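How do I get wrinkles out of a polyester tablecloth without an iron?

Halyna Hladun
Posted in Laundry & Linens, 4 replies

My sister's shower is Saturday and I just pulled our one big tablecloth out of a box where it's been folded since February. It has creases like a road map. My iron died and I don't want to buy another one this week. The tag says polyester, low heat only. Help!

Grindwood17
Dryer! Low heat, a damp washcloth in with it, 10 minutes, and take it out the second it stops. I do this with all my curtains too.
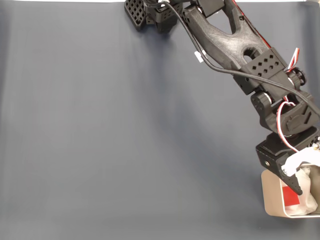 Harasym
Polyester holds a fold longer than cotton does, so I'd start the night before. Hang it over the shower rod, mist it with plain water, and smooth it down with your hands — the weight does a lot of the work. You won't get it perfect and you don't need to. Blue-gray cloth with a few soft wrinkles looks fine to me, and once there are plates on yours it'll look better still. Keep the hem off the floor or you'll be washing it again.

Asness
just put a runner over the worst crease lol. worked at my wedding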